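About Wusmont
Posted in April
By Geetha Mathew

Wusmont is an automation company based in Jiltdale. We set up robot arms for jobs where the goods are light, mixed and awkwardly shaped: lunch packs, sample bags, small grocery orders. Kastriot Tomić runs the workshop and I look after customers and training.

We started with one bench behind the Thampi bakery. The current workshop is 300 square metres, with a viewing area along one side, and last year we packed roughly 2,000 trial orders in it for customers who wanted to see their own products handled before they signed anything.

Twice a year we hold an open day. The most recent was on a Sunday and 128 people came through. The main bench was set up as a snack counter, with two arms working over one table.

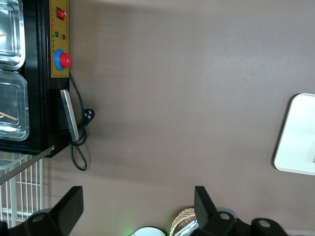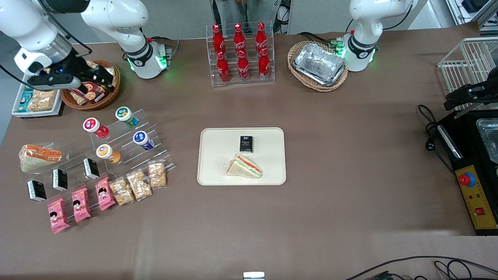
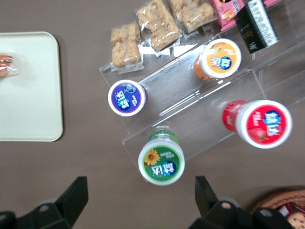
The snack counter at our open day. Centre: both arms at the table, with the drinks rack at the back.

Visitors could ask Kastriot about grip settings, cycle times and what happens when a packet is dropped. The most common question was about soft packaging. Film wrappers and small bottles need different handling, and we test each product separately before quoting.

Our scheduling software is called Kovow. We wrote it ourselves and it's included with every installation, along with two days of training for your staff.

Open days are free and children are welcome with an adult. Doors open at 10 am and the last demonstration starts at 3 pm. School and TAFE groups can organise a weekday visit by ringing the office. Parking is at the rear, off the laneway.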